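Nastus Bench Kit for Student Robotics Programs
Equipment Catalog, Technical Education Division

The Nastus Bench Kit is supplied to schools, colleges and clubs that teach robotic handling of computer hardware. It was developed with the Skallholm student project, whose members work on desktop and workstation boards inside their original cases. The kit is issued to registered teams and may be kept for the full competition season.

Teams begin with the board in place and the power supply disconnected. The first exercises cover approach and clearance near the processor socket, the heatsink and the memory slots.

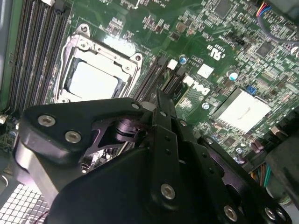 Ottilie Fuchs asks whether a team may substitute its own board for the one listed in the course guide, as her students already have several older machines in storage. She adds that the clearance exercise took her group longer than the guide allows, and that a second practice period would be welcome.

Substitution is permitted. The board must remain fixed in its case, and the team must submit a slot and connector plan before the first graded run. Programs that need a second practice period may request one when they register.

Later exercises move to boards with expansion cards and more than one bank of memory. Students plan a path for the gripper, record each stop and submit the log with their code.
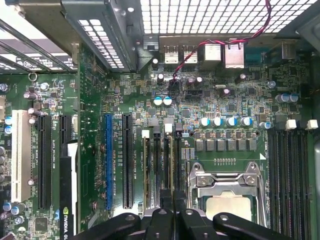
Each log is reviewed against the plan submitted by the team. Runs are scored out of 200 points, and a score of 171 or higher qualifies a team for the Andrade Round in March.

Contents of the kit
Gripper with mounting plates and screws
Wrist camera and cable
Course guide, 10 exercises
Instructor license for 30 students

Orders and loan requests
Requests for the fall term are accepted until 8th September. Please address them to Reinaldo Frota, Equipment Office. Replacement fingers and screws are ordered separately.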